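Equipment budget (tabletop robot cell)

Category: Laboratory planning > Purchasing and costs
Reading time: 6 min

An equipment budget for a tabletop robot cell is a written plan of what a laboratory must buy, in which order and with which money, before the arms can be used every day. The term covers the arms, the grippers, the cameras, the table, the computers and the small parts. It normally does not include salaries or rent.

Main parts

The arms are the largest line. In the Jarham planning sheet, which many small laboratories copy, arms and grippers together take 40 percent of the total. Computers and cameras come next. Furniture is a short line, but it should be decided early, as the table must carry the weight of the arms and leave a clear area that they can reach.

The sheet has a separate line for "small goods": power adapters, cables, lamps, pens, cups and other objects to be handled. Nikola Petkov, who revised the sheet for the Flevgate laboratory, sets this line at 6 percent. Earlier versions had no such line, and the goods were paid from the travel money.

Work on the table

A cell can begin with very cheap objects. A marker is a common first choice.

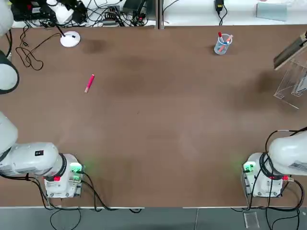
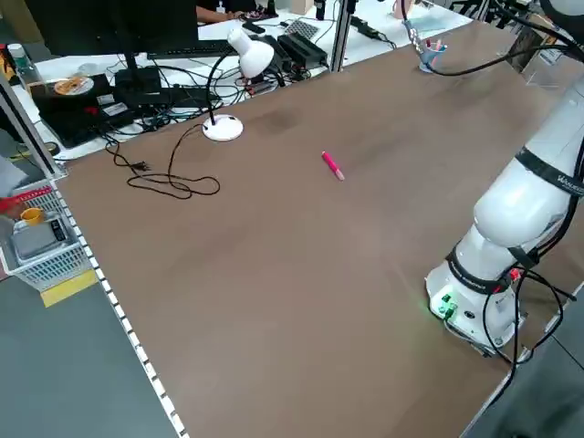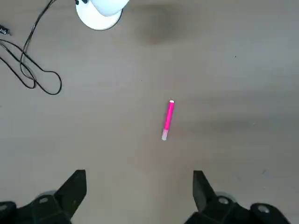 The pink marker and the white desk lamp, on the table in all three views.

Should a laboratory buy two arms at once, or one first and the second later?

Two at once is usually the better plan if the tasks need both. The supplier then delivers the same version of the hardware, the mounting is done one time, and the spare parts fit both arms. A laboratory which is not sure about its tasks can buy one arm and reserve the space for the second.

Order of purchase

The delivery time decides the order more than the price. Arnent and Mikkelsen, the two suppliers named in the sheet, both confirm the delivery date only after the deposit is paid. For this reason the arms are ordered first, the table is ordered when the drawing of the base is received, and the computers are bought last. At Flevgate the arms came after 17 weeks, in November, and the table had been standing there for most of this time.

Running costs

Gripper fingers and cables wear out and should be planned for each year. The sheet also counts electricity and some 80 hours of technician time per year and cell. Insurance is often forgotten. It depends on the value of the arms and must be asked for separately.

Comments

tobben_lab: Is the percentage for small goods with or without the cameras?

Reply from editor: Without. Cameras have their own line.

M. R.: We paid more for the table than expected because of the drilling. Please add this to the furniture part.

kessa: Useful, thank you. The part about the deposit was new to me.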